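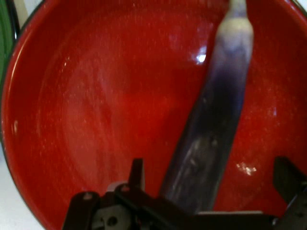 Orkdale sets up, maintains and repairs single-arm handling cells for teaching labs and small packing rooms. The work is narrow by choice. Most of it is done within a few inches of the gripper: finger alignment, camera focus, mount screws, cable relief. Wrist cameras take up the largest share of bench time. A glossy red bowl returns bright white spots right next to the item lying in it, and a camera with its exposure set for a matte tray will often read those spots as an edge. We set exposure with the customer's own containers in place, with the room lights as they are normally used.

What we do

A standard setup takes 16 hours on site, usually split over two visits. The first covers the arm base, table leveling, power and emergency stop. The second covers the gripper, the wrist camera and the fixed overview camera, in that order. The fixed camera goes last — moving the arm base after it has been calibrated means doing the calibration again.

Finger closure is checked at 10 positions across the table, including inside any dish or bin with a raised rim. Rims are where fingers get bent. We record the lowest safe height for each container and leave the sheet with the cell.

Cables are routed by hand with the arm at full reach, then checked again with the arm folded. A hanging loop is acceptable if it clears the work at every pose. A loop that crosses the camera view is rerouted or clipped back. 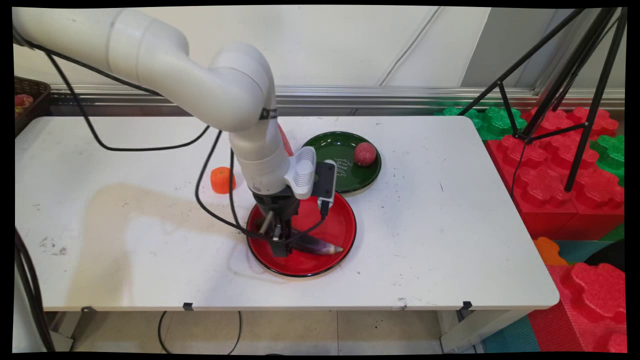
Llinos Parri wrote to us in November that the closure sheet had been more use to her lab than the manual, but that it should list finger pad wear as well as height. The sheet now has a column for it. She also asked for larger type, and that has been changed too.

Service plans

The Tratolon plan covers one cell with two visits a year. Each visit includes pad inspection, a torque check on the wrist bracket, camera recalibration and a cable check. Worn pads are replaced in pairs. Repairs outside the plan are quoted before work starts.

The Kastar plan adds remote log review and a loan gripper while yours is on the bench. It does not cover damage from liquids.

Where we are

The workshop is at 43 Nicholas Road. Grippers and camera brackets can be dropped off between 8:00 a.m. and 4:00 p.m. Please label the cables before you unplug them, and send the bracket along with the camera — we cannot check the offset without it. Our records currently list 274 cells, including some that have changed owners. If you have taken over a used cell, send us the number on the base plate and we will forward its service history.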